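Ticket: grasp labels drop out on soft packets (shelf tidying set)
Project: Lalar
Opened by: Eun-ji Woo
Assigned to: Nigel Dawber
Status: open

Problem
The hand tracker loses the right hand whenever the fingers go into a pile of loose packets. The left hand is fine. The policy trained on these labels closes its fingers too early and pushes the packets back.

Setup
Head camera, bare hands, no gloves or markers. 2000 clips in the set, 400 held out. Labels come from the Rainer tracker with default settings.

Tried so far
1. Raised the confidence cutoff. Fewer bad labels, but it threw away most of the pile grasps — the ones we need.
2. Relabeled 200 clips by hand and retrained. Early closing went down on boxes and stayed the same on packets.
3. Swapped in the older Amenberg hand model. Worse on both hands.
4. Checked camera and tracker clocks. No drift.

Notes
A hand holding one packet upright gets a clean label. Fingertips pressed in among several packets get a label that jumps between frames, and the jump is read as a grasp. The konjac snack shelf is a typical case, with the left hand on a single green-and-white packet and the right hand in the white ones.

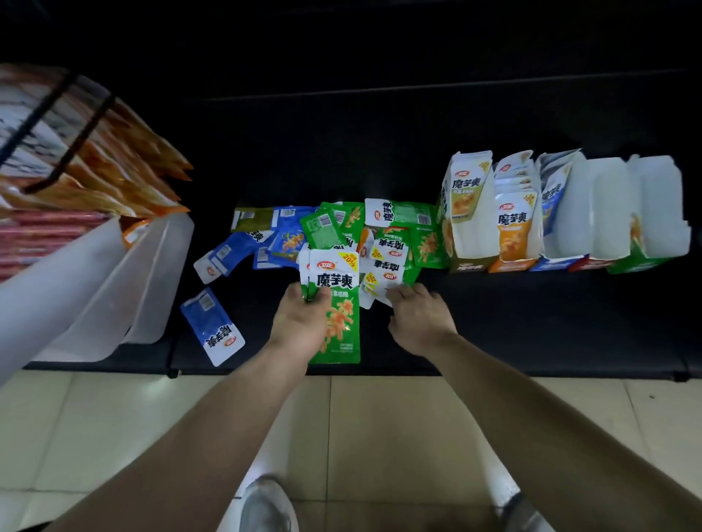 Tracey Ackroyd: I'd stop treating the jump as a grasp at all. Mark those frames as contact unknown and mask them in the loss. We did that on Kotulgate and early closing on bags went away, though training took longer. Keep your 200 hand labels as a check and don't train on them.

Nigel Dawber: Masking run started at 4 pm on the full training split. Will post the held-out numbers when it finishes.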